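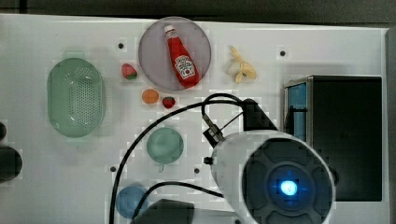

Growing tomatoes from seed for sauce – is it worth it?
Kitchen Garden forum, Vegetables and Fruit

marisol_k
Hello everybody. I have a small allotment in Faulkner and this year I would like to grow enough tomatoes for cooking sauce for the winter. Until now I only had cherry tomatoes in pots. My neighbour gave me seeds of a plum variety that she calls Stirneo. I have not found it in any catalogue. Does somebody know it? And how many plants do I need for a family of four? I can give one bed to them, but not more, as the potatoes are already in.

Heather Harawira
I had Stirneo for two summers. It is a bush type with long fruits, thick flesh and few seeds. Good for sauce, boring in a salad. With 12 plants we filled the freezer drawer and gave some away. Leave more space than you think, the plants become wide and the air must move between them, otherwise you get blight in a wet August.

pelle_oldshed
I will disagree a little. I weighed everything last year. One tray of ripe plum tomatoes, 745 grams, gave me 317 grams of sauce after cooking down. For this I stood two hours at the stove. If you count the gas and the compost, a tin is cheaper. 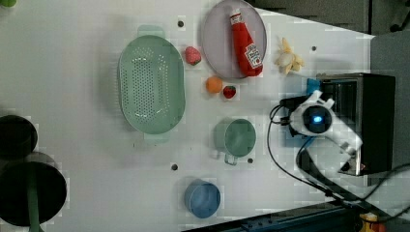

I still grow them, but for eating fresh. For sauce I buy tins and I am not ashamed of it.

marisol_k
Thank you both. Pelle, did you take off the skins before you weighed, or after? And which variety was it?

pelle_oldshed
Before cooking, so the first number is with skins. The variety was Cunen, from the market. I admit it is more watery than a real paste tomato.

Heather Harawira
Then it is not a fair comparison! Cunen is full of juice. With a dry variety you lose much less, and if you roast the halves in the oven first you don't need to stand at the stove at all. I do them at a low heat in the evening, with a little salt, and turn the oven off when I go to bed.

tunnelgrower
Agree with Heather about roasting, but not about bush types. I grow mine up strings in the tunnel and pick until October. More work with the side shoots, I know – but a bush gives you everything in three weeks and then you are drowning in tomatoes.

marisol_k
Three weeks would suit me well, I have holiday then. 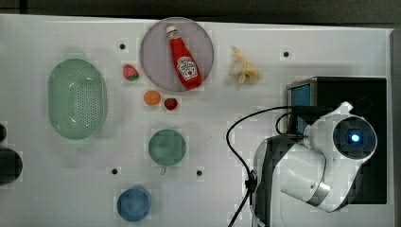 Sauce is also not the only thing I want to make. My children put ketchup on everything, even on rice, and I would like to try a home-made one with less sugar. It would be in competition with Heinz, the red bottle with the little tomato on the label, so I do not expect to win. Has somebody a recipe where the vinegar is not too strong?

Heather Harawira
Use cider vinegar and add it near the end, one spoon at a time. For 400 grams of thick sauce I start with two spoons and taste. A small piece of cinnamon stick helps too, but take it out before you blend.

pelle_oldshed
On this I agree. Let it stand in the fridge for a week before you judge, the first day it tastes only of vinegar.

tunnelgrower
I leave out the cinnamon and put in one clove. Marisol, when did you sow? If the seeds are still in the packet in June it is too late for outside.

marisol_k
They are on the windowsill and have their second leaves. I will plant them out when the nights are warmer.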